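Cómo forrar una caja baja para guardar peluches y cosas pequeñas

Una caja baja con el fondo forrado sirve para tener a mano los peluches pequeños, las pulseras y lo que suele acabar repartido entre la mesilla y el cajón de los calcetines. Se hace en una tarde y no hace falta saber coser ni encuadernar.

Texto: Sanaa Sqalli

Qué necesitas

Una caja poco profunda, sin tapa o con la tapa retirada
Papel o lámina con estampado, algo más grande que el fondo
Cinta adhesiva de doble cara
Regla, lápiz y tijeras
Un paño seco

La caja puede ser de un regalo, de zapatos o de una camisa. Las de camisa son las más cómodas, con paredes de pocos centímetros que dejan ver todo el contenido. Si la compras nueva, en Nalska venden unas blancas de 35 cm de largo que aguantan bien el peso de varios muñecos.

Elegir el forro

Los estampados que imitan materiales (ladrillo, piedra, azulejo) disimulan bastante las marcas y las pelusas. El papel de regalo liso se arruga enseguida y se rompe en las esquinas. La lámina gruesa de Velley es más rígida y cuesta un poco más doblarla, pero no se levanta por el centro.

Antes de cortar, comprueba hacia dónde va el dibujo. En el ladrillo se nota mucho si las hiladas quedan torcidas respecto a la pared de la caja.

Paso 1. Medir

Mide el fondo por dentro, a lo largo y a lo ancho, en dos puntos de cada lado. Muchas cajas no están a escuadra. Apunta la medida mayor.

Paso 2. Cortar

Marca el rectángulo por el reverso del papel y deja un margen de unos milímetros en uno de los lados largos. Ese borde subirá un poco por la pared y tapará la junta. Corta despacio, con las tijeras bien abiertas.

Paso 3. Presentar el forro

Coloca la lámina sin pegar y presiona las esquinas con el dedo. Si hace bolsa en el medio, sobra papel: recorta una tira fina y vuelve a probar. Mejor quitar poco dos veces que pasarse a la primera.

Paso 4. Pegar

Pon cinta de doble cara en las cuatro esquinas y una tira en el centro. Retira el protector de un solo lado, apoya, alisa con el paño y sigue con el otro. Yo no uso cola — humedece el cartón y el fondo se comba.

Paso 5. Colocar las piezas

Deja la caja abierta sobre la cama y empieza por la pieza más voluminosa, tumbada en el centro. Las hojas, orejas o brazos de tela se extienden hacia los lados para que no cojan dobleces. Los accesorios pequeños van detrás o en los huecos. En mi caja, el peluche amarillo redondo ocupa el medio, con la corona de hojas verde azulada plana sobre el ladrillo, y la pulsera de cuentas de madera queda al fondo, abierta en arco.

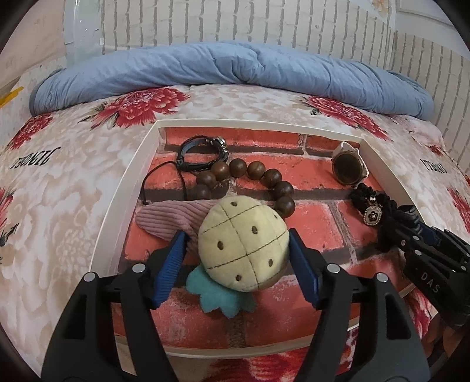
Mantenimiento

Una vez al mes saca todo y pasa el paño seco por el fondo. No uses toallitas húmedas sobre papel. Si una esquina se despega, basta con cambiar ese trozo de cinta.

Para guardar la caja debajo de la cama, mide antes el hueco: con 16 cm libres entra sin aplastar los peluches. El forro se puede cambiar cuando te canses del dibujo, tirando desde el borde que sube por la pared.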